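Noltari Paper and Basket Workshops
Progress report to the Werken Fund, spring term

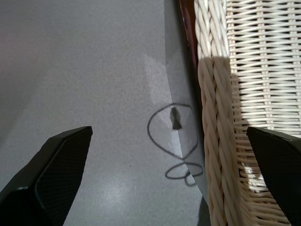 1. Purpose of this report

This report covers the second funding period of the Noltari workshops, which ended in March. It sets out what was delivered against the plan agreed with the Werken Fund, how the grant was spent, where delivery fell short, and what is proposed for the remaining period. It should be read together with the first report, which described the fitting out of the room and the purchase of the opening stock of materials. Those matters are not repeated except where a figure has changed.

2. Background

The workshops offer free sessions in drawing, folding and simple weaving to adults living within the Noltari district. Participants work on large sheets of gray paper with black marker, fold or curl the marked sheets, and then fit them against or into a woven structure. The three activities were originally planned as separate courses. They were merged at the end of the first period, after participants in the weaving course asked to use the drawing materials and the drawing course was found to be finishing its exercises early.

The merged format has now run for a full period and is the basis of all the results below.

3. Delivery against plan

The plan provided for 80 sessions. The workshops delivered 85. The five additional sessions were held in the evening at no extra room cost, under the revised agreement with Pluleo, which owns the building.

Total attendances were 1,544 against a target of 1,400. Of these, 464 were at evening sessions. Evening attendance had been the weakest part of the first report, and the change from a 7:30 p.m. start to a 6:15 p.m. start appears to account for most of the increase. Morning sessions remained steady. Afternoon sessions were the least used and two of them were moved to the evening during the period.

The waiting list was closed for part of February and has since reopened.

4. The work itself

Each participant begins with a continuous-line exercise. The marker is placed on the paper and kept there until the figure is complete. Loops that cross over themselves are encouraged, and figure-eight and knot-like shapes are common results. No correction or erasing is allowed. Participants who are new to drawing have responded well to this rule, and several who had declined to draw in the first period have now completed the full set of exercises.

The second stage is folding. The sheet is bent so that part of the drawing lies on the flat and part on the raised section. Participants are asked to look at how the line changes at the fold, and to decide whether to leave it or to work with it. Session leaders report that this stage takes longer than planned. The outline allowed 20 minutes; most groups now use 35, and the session plan has been amended to reflect this.

The third stage brings the paper up against weaving. Some groups use finished pieces from the shared shelf and others work on their own. The paper may curl against the weave, be tucked into it, or be held by it at one edge. Results are varied and participants are free to take them home. A smaller number are kept for the end-of-year display.

5. Materials

Gray paper is the largest single item in the materials budget. The workshops used 600 sheets in this period. The first supplier could not maintain delivery after January, and the order was transferred to Kolář at a slightly higher unit price. The replacement stock is heavier. It holds a fold well but tends to spring back when curled, and session leaders have asked for a lighter weight to be available for the third stage. A trial order has been placed.

Markers were restocked once. Weaving supplies from the opening stock were sufficient for the whole period and no purchase was required.

Storage continues to be a difficulty. The sheets should be kept flat, and the present cabinet is too shallow to take them without bending. Two packs were damaged at the corners and were used for practice work.

6. The room

The room has been in regular use since the beginning of the period. The tables purchased under the first installment are in good condition. The overhead lighting was raised by participants on several feedback cards, mainly on account of glare on the paper during evening sessions. Pluleo has agreed to fit diffusers over the lights nearest the tables. The work is scheduled for the summer break and will be carried out at the owner's expense.

Heating was interrupted for four days in January. One session was canceled and later replaced.

7. Finance

Expenditure for the period was within the approved total. The materials line was overspent following the change of supplier, and the difference was met from an underspend on publicity. No funds were moved between staffing and any other line. A full statement is attached separately in the format requested by the Fund.

8. Matters falling short of plan

Three items in the plan were not completed.

The printed guide for session leaders exists in draft only. The merging of the courses made the original text unusable, and the new text is being tested in sessions before it is sent for printing.

The planned visit to a basket-making workshop outside the district did not take place. Transport costs were higher than the amount set aside, and a revised proposal will be submitted.

Feedback cards were collected at fewer sessions than intended. Collection was left to individual session leaders and was uneven as a result. Cards are now handed out with the materials at the start of each session.

9. Proposed work for the next period

The workshops propose to continue the merged format without major change. Evening sessions would be increased by one each week and afternoon sessions reduced by the same number. A flat storage cabinet of suitable depth would be purchased from the equipment line, subject to the Fund's approval. The guide for session leaders would be completed and printed in the first half of the period.

The end-of-year display is to be held in the entrance hall of the building. Marked and folded sheets will be shown together with woven pieces, and participants will be invited to choose which of their own works are included.

10. Approval requested

The Fund is asked to note the results in sections 3 to 6, to approve the transfer within the budget described in section 7, and to approve the purchase of the storage cabinet. A decision before the summer break would allow the cabinet to be installed while the lighting work is under way.

Submitted on behalf of the Noltari Paper and Basket Workshops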